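**To:** Ute Rieger
**Re:** Garment handling project, equipment spending and plans through July

Ute,

You asked for the money side first. Of the 2,000 set aside for grippers and spare parts we have spent 727. Most of that went to Brinkmann for replacement foam fingers and mounting hardware. The rest was cabling and a clothing rack. Nothing has been charged to the arm budget yet.

**Arm purchase**

We have quotes from Clistach and Bratano. Clistach is cheaper up front but charges separately for the controller license, and the license has to be renewed every year. Bratano includes it. Both arms can carry the gripper we use now, so the fingers and mounts we already own won't be wasted. I asked Clistach for a revised quote with the license folded in and expect it Wednesday. I'd like to hold the order until then.

Delivery is the bigger worry. Bratano quotes 20 working days from the order. Clistach won't commit to a date in writing.

**Recording work**

Recording with the hand-held grippers continues at the Vollside room. We are on hanging garments now — shirts first, then trousers. Folding on a table comes after that and needs a wider work surface, which I have left out of this request.

The foam on the fingers is the part we replace most. Please treat it as a running cost in next year's plan and not as a one-time purchase.

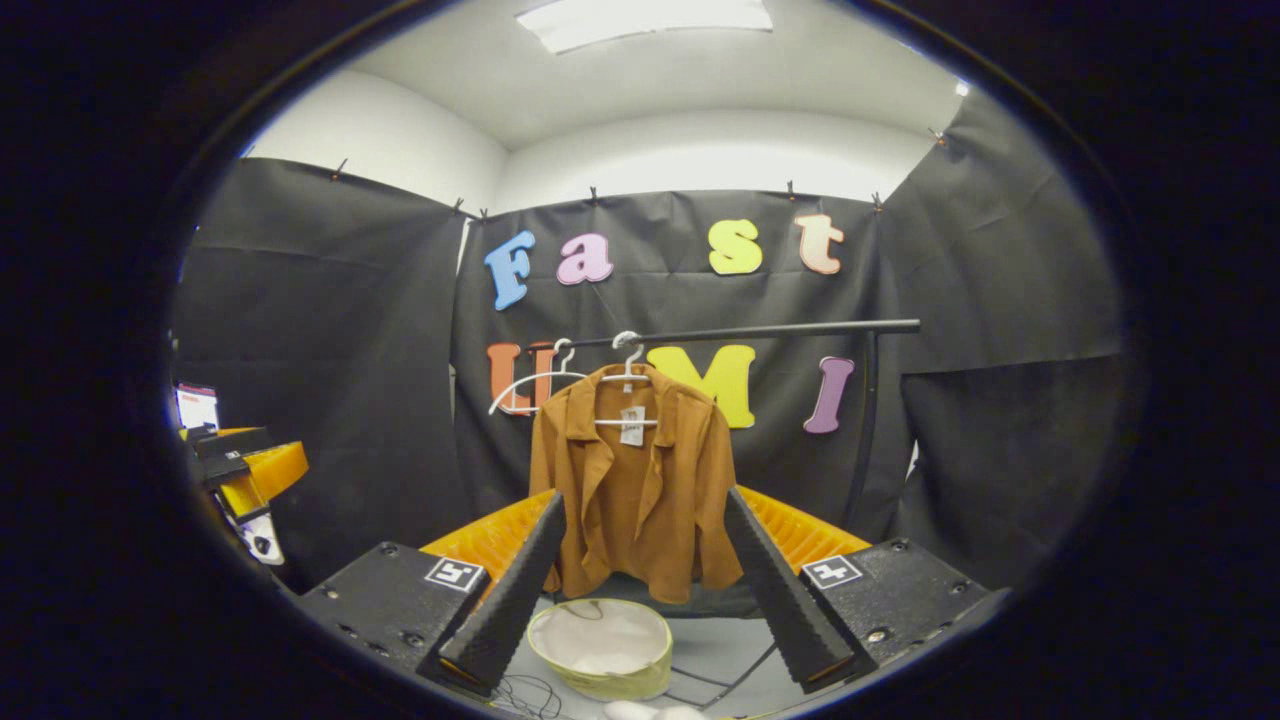

Storage is also getting tight. The recordings are kept on two drives, and the second is nearly full. I have put a larger drive on the list below. It can come out of what is left in the parts budget.

**Needed from you**

- Approval to choose between the two arm quotes once Clistach replies
- Approval for 2 spare sets of foam fingers and one storage drive
- A decision on whether the work table goes into this year's budget or next year's

I will send the quote comparison as soon as the Clistach numbers are in.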